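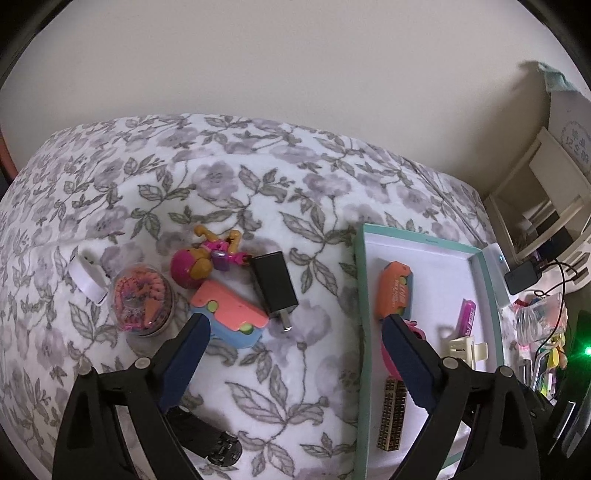 About us

Rulitz is a small home sorting business. Kids' rooms mostly, plus the odd kitchen drawer or craft cupboard when a client asks nicely. We come to your place, we tip things out, we work through it with you (and with the kids, if they're home), and we go when the last box has a lid on it or a label saying where the lid went.

Started by Jovita Medrano out of her own flat, after years of doing it for cousins and neighbours for nothing but a cup of tea. Now there's a team, a proper booking calendar and a van that mostly starts.

What we do

Small stuff. That's the short version. Plenty of people will come and sort your wardrobe. We do the bits underneath and behind — beads, hair ties, pen lids, toy cars, clips, chargers, the arm off something. The bottom of the toy box. The bowl on the hall table. The drawer everybody in the house calls something rude.

A standard visit is 3 hours. We work on the bed or the table, wherever there's a flat surface and decent light, because floors are hard on the knees and things roll. Bring out whatever boxes you already have. Shallow ones are best, you can see to the bottom of them without digging. Shoebox lids are fine. Gift boxes are fine. Please don't go out and buy a heap of matching tubs before we get there, you'll get the wrong size, everyone does.

How a visit goes

Everything out first. Then like with like, and we're not fussy about it at this stage. Figures and characters in one spot, vehicles in another, beads and bracelets into something clear with sides so they stay put. Markers and pens get tested on scrap paper. Dried out ones go.

Power adapters and cables come out of the toys straight away and go to a grown-up. You would be suprised how many phone chargers turn up in with the dolls. If there's no device in the house that fits, it goes in the e-waste bag and we drop it off for you.

Then the odd bits. Every house has them. A plastic piece with a clip on it, a bit of trim, something shiny that came off something else. We have a lid for those, one lid only, and when it's full you decide. Kids are usually better at this than their parents. They'll know exactly what the mystery part belongs to, and where the rest of it is, and who broke it.

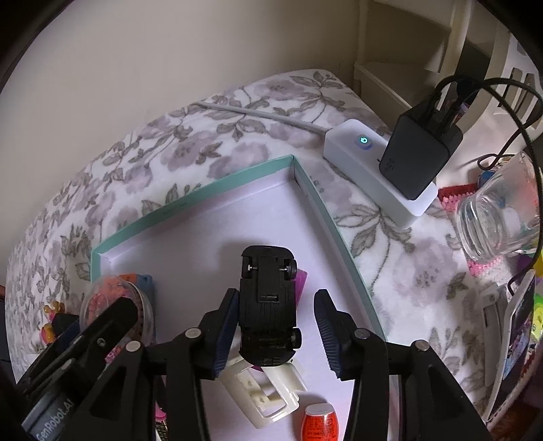 Cars get a quick once-over while they're out. Fluff and hair off the axles with tweezers, wheels checked, a wipe with a damp cloth. Anything that takes batteries gets its compartment opened, and if there's crust in there we'll clean it up with a bit of vinegar on a cotton bud. Missing a wheel? Up to you. Some kids want it kept for the wrecker's yard game and fair enough.

Last thing is putting away. We put stuff back where it gets used, not where it looks good. If your daughter plays on her bed then the box lives beside the bed. We'll write the labels with her, in her spelling.

What we don't do

We don't throw anything out without a yes. Not a sticker. We don't lecture about how much you own. No before and after posts unless you've signed the form, and plenty of people don't, no dramas. We don't do garages or sheds (spiders, and Rocío's back).

Who we are

Jovita Medrano — owner, does the first phone call and most of the visits on the north side. Will talk your ear off about drawer dividers.

Rocío Ibarra — visits, south side and the hills. Ex childcare. Good with kids who don't want to part with anything, and with grandparents same.

Lăcrămioara Sandu — repairs and beads. Restrings bracelets and necklaces, glues what can be glued. Drop-off jobs welcome, ask first as her bench fills up quick.

Hermenegildo Tapia — van, donations, e-waste run. Also does the books.

Where the donations go

Toys in good nick go to the Villalobos Street toy library, who lend to families all over the area. It had 1,928 items on its shelves at the last count and a fair few came through our van. Odd parts in decent colour go to the Cluvano after-school program for their collage trolley. They love wheels. If you'd prefer your things went somewhere else, a cousin, a kinder, wherever, just tell us and we'll bag them seperately.

Prices and booking

Standard visit is one flat price, quoted on the phone once we know what you've got. Bead and repair jobs from $35. Travel is free inside our usual area, a bit extra past that. Half days on request.

School holidays book out early. September is already filling, so ring sooner if you want those weeks. Cancellations okay up to the night before, kids get sick, we know.

Phone is best, email if you must, and leave a number either way. If you get the machine it means we're up to our elbows in somebody's beads. We ring back the same day, usually after tea.

Page last updated 7/5/18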